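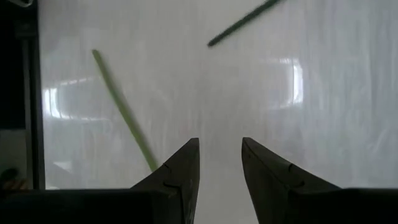 Unit 4: Stock Counts, Shrinkage and the Ledger
Course handout, Warehouse Accounting Level 2
Prepared by Edeltraud Wendt. Exercises revised by Milagros Espinoza.

4.1 Book stock and counted stock

Book stock is the quantity the ledger says is held. It is the opening quantity, plus receipts, less issues, plus or minus any adjustments posted in the period. Counted stock is the quantity found on the shelf at the moment of counting. The two figures are rarely equal for every line, and the difference is called the count variance.

Variance = counted stock - book stock

A negative variance is a shortage. A positive variance is a surplus. The sign must be kept throughout the working. Students who drop the sign at this stage usually post the adjustment the wrong way round, which doubles the error.

4.2 Worked case: Plomine

Plomine is a wholesaler of plumbing fittings with a single store. The ledger for brass compression elbows shows 2,813 units at close of business on the day of the count. The count sheet shows 2,707.

Variance = 2,707 - 2,813 = -106 units

As a share of book stock this is -3.77 per cent, to two decimal places. Plomine's tolerance for this class of item is one per cent either way, so the line must be investigated before any adjustment is posted.

Note that the percentage is taken on book stock. Some firms take it on counted stock, which would give -3.92 per cent. Either base may be used, but the stock procedure should state which, and the base should not change between one period and the next.

4.3 Causes of variance

Investigate in the order below. It runs from the cheapest check to the most expensive.

(a) Cut-off. Goods received before the count but entered after it produce an apparent surplus. Goods issued before the count but entered after it produce an apparent shortage. Obtain the last goods received note and the last despatch note used before the count and trace both to the ledger.

(b) Unit of measure. A box of ten counted as one, or entered as one, gives a variance that is a multiple of nine. In the Plomine case 106 is not a multiple of nine, so a box error alone would not explain it. It could still be present alongside another cause.

(c) Location. Stock held in a second bay, in the returns cage or on a vehicle may have been missed. Recount every location recorded for the item in the past 12 months.

(d) Transposition. Two digits exchanged in writing also give a difference divisible by nine, for example 68 written as 86. Where a difference is divisible by nine, check for transposition and for box errors before anything else under this heading.

(e) Wrong item code. Look for an equal and opposite variance on a similar code. Fittings which differ only in thread are the usual pairs.

(f) Physical loss. Damage, theft and unrecorded scrap. This is the residual category. A loss should be posted here only when (a) to (e) have been checked and the checks signed.

4.4 Posting the adjustment

Suppose the checks at Plomine find one despatch note for 68 units, issued before the count and entered the following morning. Book stock at the time of the count should therefore have been 2,745. The remaining variance is -38 units, or -1.38 per cent of corrected book stock, still outside tolerance.

The 68 units need no adjustment. The despatch has now been entered in the normal way and a second entry would duplicate it. The 38 units, if no other cause is found, are written off at cost:

Dr Stock losses (profit and loss)
Cr Stock (balance sheet)

The narrative should give the count sheet number, the item code, the quantity and the name of the person who authorised the entry. 'Stock adj' is not an acceptable narrative.

4.5 Annual and rolling counts

An annual count covers every line on one date, normally with the store closed. A rolling count covers a few lines each day, so that each line is counted at least once in the year. High-value lines are counted more often.

The rolling method spreads the work and finds errors sooner, while the documents are still easy to trace. It depends on the ledger being up to date when each count is made - a store that enters its paperwork weekly cannot use it. The annual method is simpler to supervise but stops trade, and a fault in procedure may go unnoticed for 11 months.

Voltberg, the case firm from Unit 3, counts class A lines every quarter and the remainder once a year in May. Keep your notes on its item classes, as they are needed for exercise 3.

4.6 Blind counting

In a blind count the sheet shows the item code, description and location but leaves the book quantity off. Counters who can see the expected figure tend to find it. Second counts should also be blind, and should be made by a different person wherever staffing allows.

Exercises

1. Kiani holds 67 pump housings according to the ledger. The blind count gives 58. State the variance with its sign, and list in order the checks you would make. Explain why 4.3(d) may be of no help in deciding between two of the possible causes.

2. Irora takes its percentage variance on counted stock. Rework section 4.2 on that base and comment on the effect for large shortages.

3. Draft a rolling count timetable for Voltberg's class A lines. Allow for a two-week closure in the summer.

Written answers are due on 29th August. Show all working, with units.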